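Notes from the Purow paper mill open day, December

The Purow mill opens its doors once a year, and I had missed it three years in a row. This time I booked in October and took the early bus from Karnov, which leaves at 7:40 and stops at the mill gate if you ask the driver. The ride is 30 minutes. There is parking, but the lot is small and was full by nine.

Visitors check in at the old weigh house. You get a visitor badge, a pair of foam earplugs and a hard hat, and you sign a sheet saying you have closed shoes on. Two people in our group did not and were lent rubber boots from a rack. Our group had 17 people. The guide was Ksawery Pawłowska, who has worked there since leaving school, first on the winder and now in quality.

## The pulp side

The tour starts outside, at the bale yard. Purow does not cook its own wood. It buys dried pulp in bales and mixes it with its own trim and offcuts. The bales look like stacks of thick blotting paper held with wire. Pawłowska tore a corner off one and passed it along so we could feel how stiff it was. Softwood pulp has the longer fibers and goes in for strength. Hardwood pulp is shorter and gives a smoother sheet. Most of the recipes use both.

Inside, the bales go up a conveyor and drop into the pulper, which is a steel tub with a rotor in the bottom. You look down into it from a walkway. It is very loud and smells like wet cardboard. After that the stock goes through screens and refiners, and there is not much to look at, just pipes and pumps with numbers painted on them. Somebody asked where the water comes from. It comes from the river, and most of it goes around the mill several times before it is cleaned and put back. The treatment ponds are not on the tour.

## The machine hall

The paper machine is what most people come for. There is only one, and it is 144 inches wide. The mill bought it secondhand and has rebuilt the dry end twice. We walked the full length on the tending side, behind a yellow line.

At the wet end the stock is almost all water. It sprays out onto a moving mesh and looks like thin milk. By the end of the mesh it has turned into a sheet, though I could not pick out the spot where that happens. Then it goes through the presses, which squeeze it between felts, and into the dryers. The hall is cool at one end and very hot at the other. If you go in winter, wear a coat you can open. I was carrying mine by the third dryer section.

The machine was making a cream text paper for a school notebook order. We did not see a sheet break. Pawłowska said they had cleared one during the night, and that the crew can usually get the sheet threaded again in less time than it takes to drink a coffee.

The winder comes last. The big parent reel is cut and rewound into smaller rolls, and an operator checks each roll by hitting it with a wooden stick. A hard, even roll rings the same all the way across. A few of us were allowed to try it on a finished roll. I could hear a difference near one edge but would not want to be paid for my opinion.

## Sheeting, samples and the hand mold

After a break (coffee and a cheese roll, included in the ticket) we were split in two. Half went to the sheeting room and half to the vat room, then we swapped. The sheeting room cuts rolls into flat sheets and packs them. It is quick and a little dull to watch, and the interesting part was the sorting table, where a woman named Aurora Moreira was fanning through a stack by hand looking for folded corners and specks. She can do a ream faster than I can count ten sheets. She showed us how to find the grain by bending a sheet each way. It bends more easily along the grain. Wetting a strip also works, as it curls with the grain running along the tube.

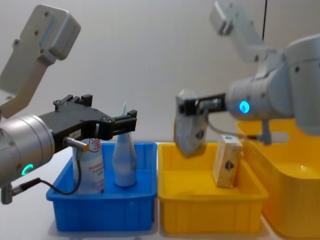

Sorting waste paper was the subject of the talk that followed, and it was more useful to me than I expected. The mill takes back its own trim but is strict about what gets mixed in. Coated paper is kept apart from uncoated, and dyed stock is kept apart from both, as one dark batch can tint a whole run. Glossy magazines, receipts and anything with a plastic window are turned away. At home I have been putting all of it in one box. Three plastic bins lined up on a white tabletop, one of them blue, would cover what the mill asks for, and the setup takes up no more than a spare work surface. I plan to use the blue one for plain white sheets.

The vat room was the hands-on part. There are two vats, and everyone gets to pull one sheet. You hold the mold level, dip it away from you, bring it up flat and give it a short shake in each direction. My first try had a thick corner. I was given a second go when the line got short, and that one came out close to even. The sheets are pressed on site and mailed to you later. You write your address on an envelope before leaving.

## Practical notes

- Tickets are $9 and have to be booked ahead. Children under ten are not admitted to the machine hall.
- The whole visit runs until early afternoon. There is no lunch, and the cheese roll is small.
- Photos are not allowed past the winder.
- The shop is in the weigh house and sells seconds by weight. The Bavance cotton paper is the one to buy. It is a heavy sheet with a rough face and takes ink well. The Qin drawing pads were sold out by the time I got there.
- Stairs are steep on the pulp side. There is an elevator to the machine hall but not to the pulper walkway.
- The return bus to Karnov leaves from across the road, by the fence. The stop has no shelter.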